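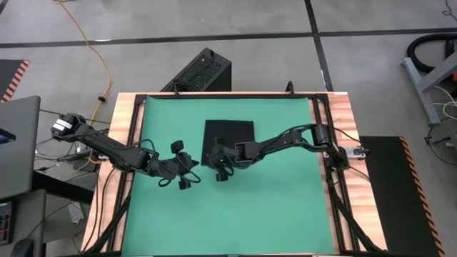

Do Germs Really Wait Five Seconds?

You drop a cracker. Somebody yells "Five-second rule!" and you grab it and eat it. Lots of grown-ups do this too. But did anyone ever ask the germs if they agreed to wait?

Let's be suspicious for a minute. Who made this rule? Some people say it came from an old king, and some say it came from a TV cook. When a story has that many beginnings, you should wonder if any of them is true. And why five? I have heard kids say three, and my cousin Edgardo says 18 if it's a cookie. A rule that gets longer when the food is better is a strange kind of rule.

What germs do all day

Bacteria are living things so small that you need a microscope to see them. They don't have watches. They don't have legs, either, so they can't run over and climb onto your cracker. They just sit there. When food lands on them, some stick to it right away, the same way sand sticks to a dropped popsicle. Leaving the food there longer can let more of them stick, but a fast grab doesn't bring the number down to zero.

What matters more is how wet the food is. Germs move easily in water, so a slice of watermelon picks up far more than a dry cracker does. The kind of floor matters too. You might guess that carpet is the worst, but it often passes along fewer germs than smooth tile, maybe because less of it touches the food.
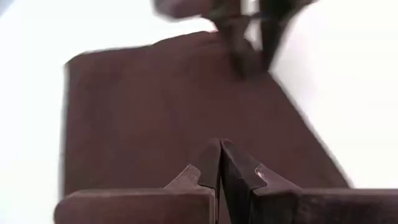 What about wiping it off? People love this one. They rub the apple on a shirt or a kitchen towel and say it's fine now. Ask yourself when that towel was last washed, and what it wiped before lunch. A cloth can rub some germs off and rub other ones on. Running water is better for an apple. It won't do much for toast.

"But I ate it and I didn't get sick!"

I believe you. Most germs on most floors won't hurt you. That still doesn't prove the rule works. If you cross the street with your eyes shut and nothing hits you, were your eyelids keeping you safe? You got lucky, and one lucky cracker is not a test.

So be careful when somebody gives you a rule with a neat number in it – even if it's a rule you like. Ask how they know. And if the watermelon hits the floor, throw it out and get another piece.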